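Kitchen bench notebook, July 12, 2021

Back at the stone counter after two weeks of soup (never again, or at least not before March). We're on sweetcorn now, and the question for the Prilberg booklet is whether a small cooker can do whole ears standing up or whether we have to tell people to snap them in half. Silvana is firmly in the snapping camp. I grew up with whole ones and I'm not shifting without a fight!

Plates first. I've gone for the two shallow ones with the rings in them, cream and mint, and put the deep Kragh bowls back on the shelf. An ear of corn in a bowl just sits there on its end looking daft, and you can't roll it in butter. 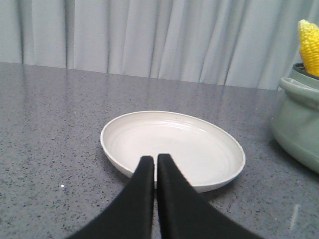 The cream plate, with no corn on it.

Water: 400 ml in the pot, lid left off while loading. Qiuyue wanted it filled halfway up and I said no, it's steam we're after, and with that much in you get boiled bottoms and squeaky tops. Husks and silk all off beforehand. The silk gets everywhere, by the way, I was still picking it off my sleeve at lunch.

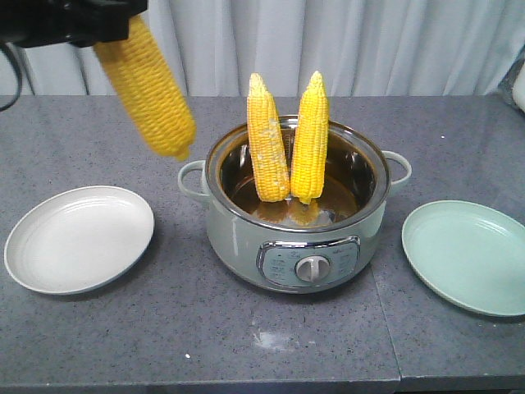 Loading order matters more than I'd have guessed. If the first two go in dead centre they take up all the room and the later ones have to be shoved down the side, so start at the edge and let them lean. Blunt end down every time. Jae-hoon tried one the other way up on the last batch and it slid round the bottom like a skittle.

Timing I've put down as 25 minutes from switching on, with a look at 20ish. Yaroslav says his mum does hers in 8 in a big pan, but that's a rolling boil and a different job altogether. Need to ask Seon-mi whether the booklet wants times from cold or from first steam, as the Camden draft mixed the two up and we had letters.

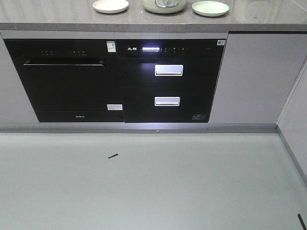 Washing up: plates can go in the machine, the pot can't, and would everybody please stop leaving it by the sink with a puddle in it. Wipe round the rim with a soft cloth. I used the green scourer on the old Osa one and it never looked the same.
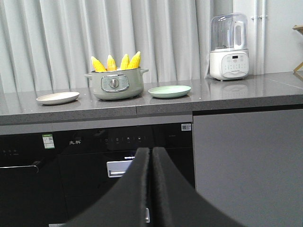 So, whole or snapped? I'm writing whole, for ears of ordinary shop size. Four stand up in the little green pot together, with the tips poking out over the rim, and I don't think that's a problem so long as we say plainly that the lid won't sit flat. Foil tent over the top, maybe? Silvana thinks a foil tent is cheating. We'll do her snapped version next with the same water and the same timing, and then she and I can argue about it over the butter.

To get: more corn (3 spare ears at least), salted butter, foil, a new cloth.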